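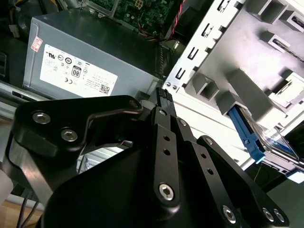 By the time the doors opened at Gutik's, there were already a hundred people in line down Sturnton's main street, and Khrystyna-Mariia Kostiuk was fifth, because she had skipped breakfast and run the whole way from the bus!

She had read all about the arm. She had not expected it to be so careful. It leaned over an old desktop computer with its side panel off, reached its black fingers in toward the gap between the power supply and the drive cage, and stopped there, as if it were thinking.

"What's it after?" asked a boy at her elbow.

"The drive," she said. "See the blue rail? I bet it goes for that."

"My dad breaks those every time."

"Mine too!"

Mr. Kwok, who ran the bench, heard them and laughed. This was computer number 118, he told them, and the first one with an audience. By April he wanted to do 1000, all of them out of the basements and closets of Veltlow, and every part that still worked would go into something else.

The arm shifted, just a hair. The whole front row leaned in with it (Khrystyna-Mariia too, her nose nearly on the glass).

"Can I ask it something?" said the boy.

"You can ask me," said Mr. Kwok.

But the boy had already cupped his hands to the glass. "Go slow," he whispered. "You've got it."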